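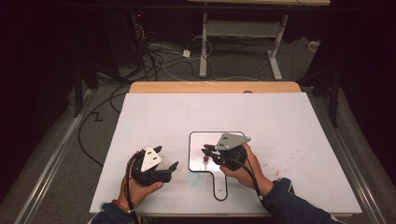

The Red Piece

Ewurabena Kpodo had promised her aunt in Leria that she would have the board clean by supper, and it was already getting on toward 9 in the evening, with the board still freckled red from one side to the other.

It was a good board, white and smooth, and it had come along with her through two apartments and one very damp June. On it lay the outline she had been fussing over all week, a rounded square with a short handle, like a paddle for some game her grandfather might have played. The little red piece was supposed to end up inside the black line. That was all there was to it, and she had told herself so at breakfast, and again at lunch, and once more over a cold cup of tea.

"You're hovering," her aunt said on the phone, which was propped against the sugar tin in the kitchen and turned up as loud as it would go.

"I'm thinking," said Ewurabena.

"In our family that's the same thing."

She laughed, and came back to the table, and bent down close to the red flecks.
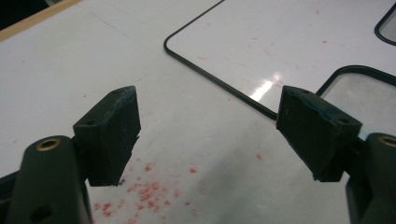 They were thickest toward the middle, little dots and smears all crowded together, and the longer she looked the more they reminded her of the berry stains on the porch at Bustetti, where she and her cousins had spent whole afternoons squashing fruit and blaming the birds. Her aunt had scrubbed that porch every summer and never once got it clean — and never once, as far as Ewurabena could remember, seemed to mind.

"Auntie," she called, "what did you use on the porch?"

"Vinegar," said the phone. "And then a rug."

She went to look for a rug.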